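Re: Folding the dark covers before the Larent let

Florêncio Simões wrote:
> Hello all,
> For the 18 dark covers at Larent I suggest we drop the shelf folding
> and go over to the Presau method: hold the cloth up over the bed by
> two points, let it hang, bring the points together, lay it down in
> thirds. One person, no table needed. I reckon it takes 63 seconds
> a piece once you have the knack. Unless anyone objects I'll put it
> in the April notes.
> Florêncio

Florêncio, I object, a bit.

I don't doubt your 63 seconds. I doubt what you get at the end of them. I tried the hanging way at Bastos last year, on the same sort of maroon-brown cloth, and the trouble was always at the start. A big piece picked up at two points doesn't hang like a towel. It bunches at the top, one flap slides down the middle and the rest goes wherever it likes, so before you can talk about thirds you have to find an edge.
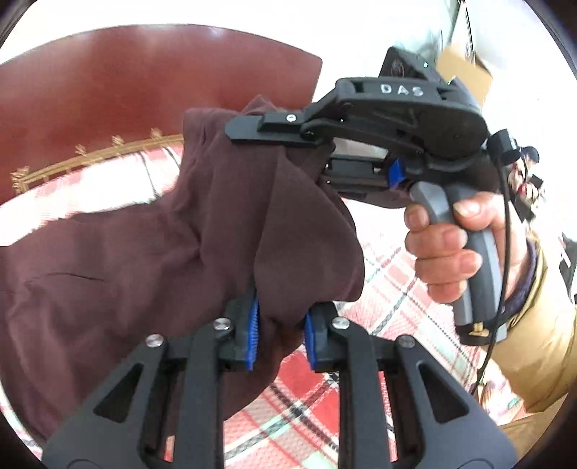 On pale cotton that isn't so bad, as you can see the hem from across the room. On the dark stuff I was feeling along it with my fingers half the time, and twice I folded from what I thought was the hem and was only a crease. Both went back on the bed and I started again. Did your timing include the ones that had to be redone?

The other thing is the bed underneath. If it is already made up you drag the bedding about each time the cloth drops, and then somebody has to straighten that as well. I can't find it anywhere in the Presau sheet – perhaps they only ever fold over bare mattresses.

What I would do is lay the cover flat, find two corners, and only then lift. Slower by the clock, I grant you. But the pile sits square on the shelf, and the shelves at Larent are 92 cm across, with no room for anything lopsided.

Umell says her lot fold theirs hanging and have no bother. Hers are single covers though, and much lighter.

Could we try six each way before it goes in the notes? I'm happy to do the flat ones. Please leave the old page up until then.

Salvador Arruda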